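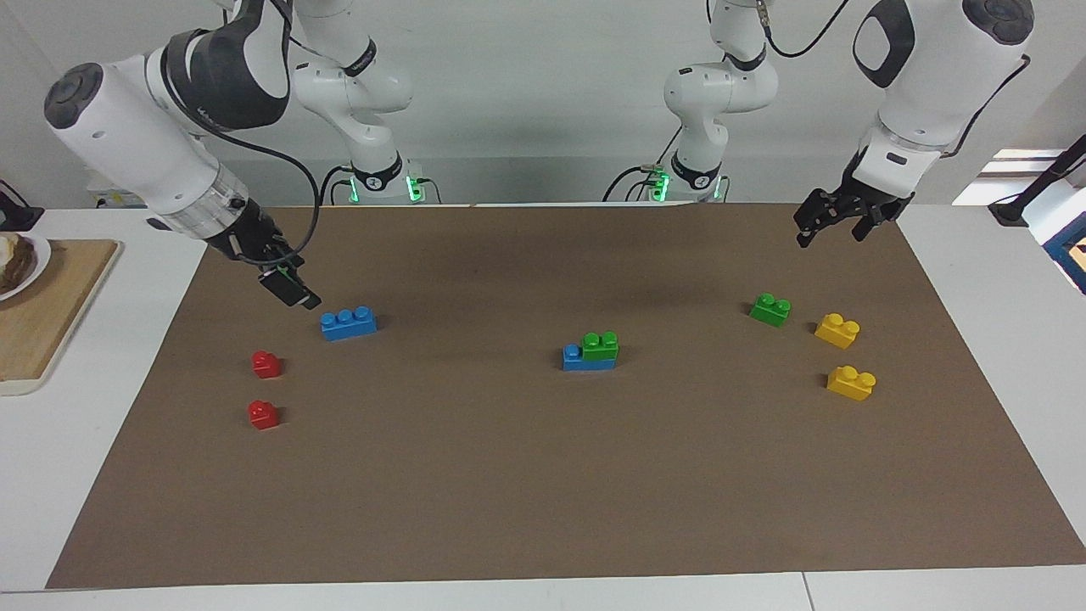 Leipzig, im April

Zwischenstand Spielmaterial Erora, an Dalia Vaher

Auf dem braunen Papier liegen acht Kunststoffsteine in Rot, Blau, Grün und Gelb, nur zwei davon gestapelt. Mehr Sortiment sehe ich bisher nicht. Von den bewilligten 1.985 Euro sind 805 ausgegeben, und ich bezweifle, dass der Rest für bis zu 26 Sets reicht. Jaanus Paulauskas hält das für machbar, ein Angebot von Sturkix fehlt aber weiterhin. Vorher würde ich keine zweite Rate freigeben.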